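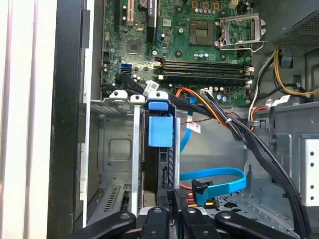

Kollwood, August 26, 2026

**Figure 1.** Desktop computer with the case open. The processor socket is empty and its retention bracket is raised.

## 4. What people keep, and what they say about it

### 4.1 The shelf of good intentions

The survey asked households in Kollwood what they did with computers they had stopped using. The most popular answer, by a comfortable distance, was "nothing yet". We had offered "sold", "given away", "recycled" and "thrown out" as choices, and had to add a fifth after the February pilot, when people kept writing it in the margin.

"Nothing yet" covers a good deal. For some it meant a machine in the loft awaiting a nephew. For others it meant a machine in the loft awaiting a machine to keep it company. One household had moved the same desktop through 6 addresses without once plugging it in, and described it on the form as "the spare".

Keeping a whole computer is at least easy to explain. Keeping part of one takes more imagination. A desktop with no processor in its socket (Figure 1) will not start, yet people who owned machines in this sort of condition rated them nearly as useful as complete ones. Asked what for, they wrote "parts". Asked which parts, they tended to leave the line blank.

### 4.2 The question of price

We then asked what each machine was worth. Owners were generous. The Ziller repair shop, which agreed to value a sample for us, was less so, and the gap between the two figures was widest for the oldest equipment. Our reading is that owners remember what they paid, while Ziller remembers what it last managed to sell.

Of 3000 forms sent out, the ones that came back favoured people with strong views on cables, and the results should be read with that in mind. Even so, 51 per cent of those replying said they would part with an old computer if somebody came to collect it. The Odura collection scheme already does this, free of charge, and has done so for 2 years. Most of the same people had heard of it.

### 4.3 Worry about data

Fear of leaving private files on a disk was the reason most often given for keeping a machine. We take it seriously, as did Đinh in an earlier study of office clear-outs. It sits oddly, though, beside the answers on storage – a fair number of these closely guarded computers were in unlocked garages, and several were propping the door open.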